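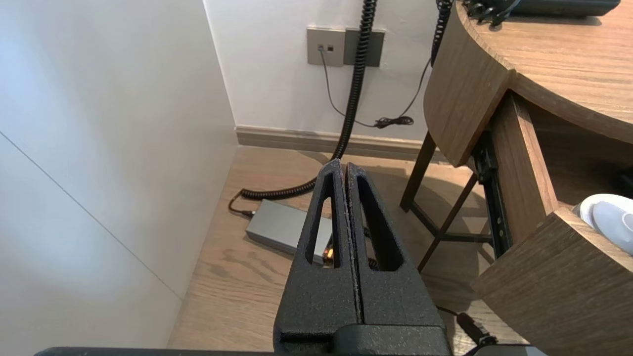
Photo: Ploter workshop

August, 8.40 am. Pad printing, Cakari keypads, ink adhesion. Carrying on from the last entry, which ended in the middle of a sentence because the oven timer went off.

State of play. Cakari want 2,000 keycaps, soft silicone, pale grey, black legends, for the front panel of their kiln controller. The people pressing them will have clay on their fingers, which is to say they will be wearing fine sandpaper. The spec says the legend has to survive 2,000 strokes on the rub rig with a damp felt and still be readable at arm's length. It doesn't say whose arm. I have used mine.

Batch A (Hekance black, the ordinary one, 5 per cent thinner, straight off the shelf) came off the rig looking like a crossword somebody had given up on. First visible loss at 455 strokes. The loss was at the leading edge of the numeral every time, so it is peeling and not wearing. Peeling means it never stuck in the first place and has merely been sitting there being polite.

None of this is a surprise. Silicone is what you make things out of when you want other things to fall off them. We make our own print pads out of it for exactly that reason, and here we are asking one lump of silicone to hand the ink over gladly and the next lump to hang on to it for ten years. If I were the ink I would be confused as well.

Batch B, then. Barta two-part silicone ink, platinum cure, mixed 10:1 by weight on the small scales. (The small scales read heavy if the extractor is on. Turn the extractor off, weigh, turn it back on, in that order, and do not breathe on the pan.)

10.15 am. Mixed B. Pot life on the tin is eight hours at 20 degrees. The workshop is at 27. I have written "before lunch" on the cup.

Plate is the shallow one, 22 microns. With the deep plate the Barta goes down like treacle and fills in the middle of the 8. With the shallow plate you can see the grey through it at the first hit, so it's two hits with a short pause between. Tried one second, three seconds and five. One second picks up half of the first layer and carries it off again. Five leaves a ridge. Three is right, or three is what I'm calling right until somebody opens the door and the temperature changes.

Pad: the tall roof-shaped one, soft. The round one traps a bubble bang in the middle of every zero, where you would think there was nothing to spoil, but it drags the ring inwards and the zero comes out like a squashed polo mint.

Printed four trays. Into the oven at 150 for half an hour.

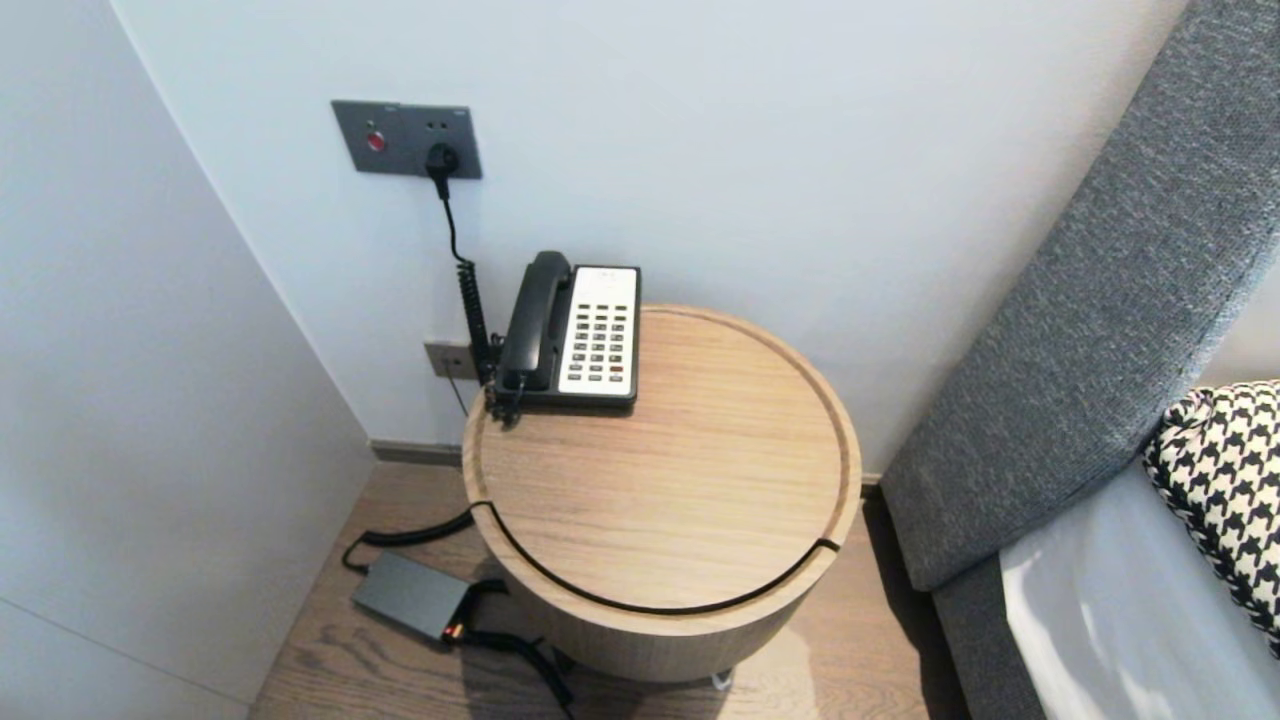
When I opened the oven, three trays were cured hard and the fourth was tacky all over, evenly tacky, the kind you could leave a fingerprint in. (I did. Tray four, top left. Please don't send that one to Cakari.)

Same ink, same cup, same oven, same shelf as tray two. I spent a while moving the thermometer about the oven as if it might confess. The spread from corner to corner was four degrees, and four degrees does not do that.

11.50 am. It was the gloves. Tray four was wiped down with latex gloves on, because the nitrile box ran out after tray three and there was a box of latex under the sink from before the flood. Sulphur in the latex poisons the platinum, and the ink then stays wet until the sun burns out. I know this. It is written on the inside of the cupboard door, in my handwriting, with an underline. The latex box has gone to the car and will live there.

For the record, the list on the cupboard door, with additions:
latex gloves
the yellow masking tape (the blue is all right)
anything that has been near the tin-cure moulding rubber, including the spatulas with the red handles
some erasers
Plasticine, the old tin of it
my hand cream, new this year, ingredients unknown, banned on suspicion

12.30 pm. Rub rig, batch B, trays one to three. Set the weight at 500 g, felt damped with two drops and not "a splash", which was the previous instruction and I suspect the cause of the odd results in spring. Left it running and ate at the bench, which is also against the cupboard door.

Result: tray one gave first visible loss at 1,425 strokes. Trays two and three went a bit beyond that but I had stopped trusting the counter by then, since it skips whenever the belt slips, and you can hear it slip. I am only writing down tray one. A threefold improvement and still a fail, the most tiresome sort of result, because you can't throw it out and you can't send it.

It fails differently, though. The edges hold. What goes is the thin strokes, the ones we drew too fine: the crossbar of the 4, the small word under each numeral. The numerals themselves are fine and would outlast the kiln. So half of my adhesion problem is a drawing problem, and I've spent the morning blaming chemistry for something done on a computer in April.

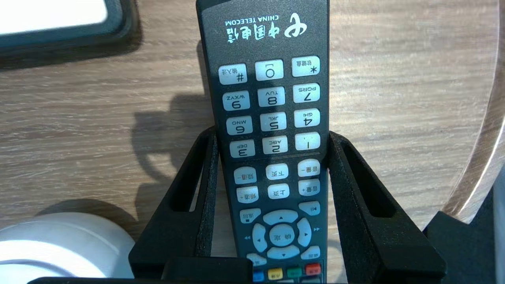 The Cakari artwork has a numeral and one small word on every key, and the small word is set in a light weight at a size I would describe as optimistic. They want it because each key does two jobs. Fair enough, plenty of keypads do. The China Telecom remote has WXYZ on the 9, and its # key has 输入法 on it as well, which is a lot more strokes to keep open than our word HOLD will ever need. Black on an off-white rubber key, too, so near enough our own arrangement. What I take from it is that two lots of text on a rubber key is a perfectly ordinary thing to ask for and I should stop grumbling to Cakari about it and ask them for a heavier weight. Grumbling was costing nothing, mind.

Things to try on the artwork, in the order I can be bothered:
Light to medium on the small words. Ask before doing it, they are fond of the light.
Open up the counters in A, R and O by a hair. They close on the second hit.
Knock the sharp corners off the 4 and the 7. Ink leaves a corner first, always has.
Move the small word away from the edge of the key top, where the surface starts to dome and the pad rolls over it instead of landing on it.

That last one I want regardless. At the moment the pad is still unrolling when it gets to the small word, so the last letter comes out a fraction wider than the first. HOLD looks as if it's coming towards you.

2.20 pm. Surface treatment. Ran six spare caps through the flame, quick pass, blue part only, then printed inside ten minutes. Ran another six with the primer wipe and left them to flash off. Labelled them F and P on the underside in pencil. The pencil does not stick to silicone. See above, everything. Relabelled the tray.

The flame ones look good to the eye and take the ink more evenly, with none of the tiny pinholes. Downside is that I've a heavy hand and one of the six now has a shiny patch. On six caps that's a shrug. On 2,000 caps it's a jig, a timer and a long talk with whoever does the insurance.

The primer ones smell of pear drops and are otherwise without character.

Not rubbed yet. They need to sit overnight. The Hekance leaflet says to test after 24 hours and the Barta one says 72, and neither says why, so I'll do three of each at both and have something to argue with.

3.05 pm. Cleaned the cup. The before-lunch ink had gone to jelly by then, as promised. Doctor ring has a nick in it at about four o'clock if you hold it with the maker's mark at the top. It's leaving a faint line down the right of every print, which I'd been treating as a plate scratch for a fortnight. I have polished that plate twice. The plate was innocent. Flipped the ring to its other edge, line gone. Ordered two.

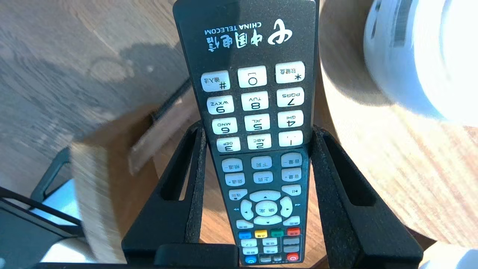
China Telecom remote, number keys in four rows of three, white with black lettering.

Cost note, since someone will ask. Barta is dearer by the tin than Hekance and you throw away whatever's left in the cup at the end of the shift, so the true cost is worse than it looks. On a run this size it comes to less than the felt pads for the rig, which are apparently woven by moonlight. I'm not going to lose sleep.

Cakari have also asked, by email, late morning, if we could do one key in red. Yes. Not in the same pass. Red Barta over pale grey wants a white underneath it or it goes the colour of tinned salmon, so that key is four hits, and I'll price it accordingly and see if they still want it.

Left to do:
F and P caps on the rig tomorrow, first three of each
Fix the belt on the rig, or at least stop the counter lying about it
New nitriles, medium and large, two boxes
Send Cakari the revised small words, medium weight
Find out where the red-handled spatulas have got to. There were three and I can see two
Rewrite the cupboard door so that it can be read by the person who wrote it

4.45 pm. Tray four is still tacky. I've put it on the windowsill with a date on it. Oven off, extractor off, mains left on for the rig.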